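July, almost eleven at night

I could not sleep, so I made tea and sat down to write, which I promised myself to do every evening and did not do since the beginning of the month. The window is open. Someone on the other side of the river is playing the radio and I can hear only the low notes of it.

I want to write about the bread, because today it finally came out well and I am afraid I will forget what I did.

When I moved to Fendorbridge I thought that I would find a normal dark bread in the first week. At home you don't think about it. You go down, you buy half a loaf, it is sour and heavy, and you eat it for three days. The shop on the main street has eleven kinds of white bread and one brown, and the brown one is sweet. I was really offended by it the first time. I had put herring on it.

So since the winter I am trying to make it myself. The starter I made from rye flour and water, nothing else, and I keep it in a glass jar on top of the refrigerator. For a long time it was lazy. It made a few bubbles and then sat there with gray water on top, and it smelled like nail polish. I threw away two of them. The third one I called Gosus, and this one lives.

My grandmother never measured anything, so when I call my mother to ask, she can only tell me things like "until it is like wet sand near the sea" or "until it stops being angry." I wrote these down in the back of this notebook, but they did not help me much. What helped was the old recipe book from Flanagan, the secondhand shop behind the post office. It has no cover, and inside on the first page there is a name I can't read and 1860 in brown ink. I don't believe the book is so old, maybe only the ink wants to be. But on one page there is a rye bread with caraway, and next to it someone wrote in pencil, "more water than you think." This was the best advice I had from anybody.

Now what I did today, in order:

Last night I mixed two big spoons of Gosus with rye flour and warm water and covered it with a plate. In the morning it had a dome and small cracks in the flour on top. I added 500 grams of rye flour, salt, a spoon of dark syrup, caraway, and water until it looked too wet. Then I added still a little more. It is not possible to knead it, it sticks to the hands like cement, so I only stirred it with the wooden spoon and pushed it into the tin with wet fingers. I left it on the chair by the window. I went to the library, I bought stamps, I came back, and it was at the edge of the tin.

Then came the oven. It is a Pernex, older than me I think, and the numbers on the knob are gone, so I go by the small scratch the previous tenant made. I put it very hot in the beginning and then lower. After 34 minutes I opened the door, which I should not do, but I always do it. It had a long crack on one side. I closed the door and made myself wash the floor so I would not open it again.

The hardest part is that you must not cut it the same day. All the other times I did, and inside it was like glue, and I said it was a bad bread, and probably two of those loaves were good breads which I cut too early. It is now in a kitchen towel on the shelf. I already know it is good from the weight and from the sound when I knock on the bottom -- still, it is a strange thing to write that it came out well when I have not eaten it. Let me be a little bit proud before I know.

I put a post about it in the bread group, where I write sometimes for practicing my English. I worked on it for one hour with the dictionary, and I asked there if it is normal that the rye dough doesn't grow round like the wheat does. 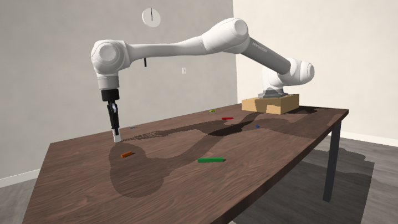
Maeve Ó Flaithearta answered before my tea was cold that rye has hardly any strength to hold itself up, so I should stop waiting for a dome and look for little holes on the surface, like pinpricks, and put it in the oven when I see the first ones. She also wrote that one full day in the towel is good and two are better. And she asked if I scald the caraway. I did not know that a person can scald caraway! I have to look up how it is done, or ask her.

Two days is very long. I have decided to cut it tomorrow in the evening, one slice only, from the end with the crack. There is butter, and I have still a piece of the smoked fish in paper. If it is good I will send half of it down to the neighbors with the baby, because they have had the smell of all my failures through the ceiling since February.

I must also remember to buy rye flour, the bag is almost finished, and feed Gosus before I go to bed. The radio over the river has stopped. I'll do it now.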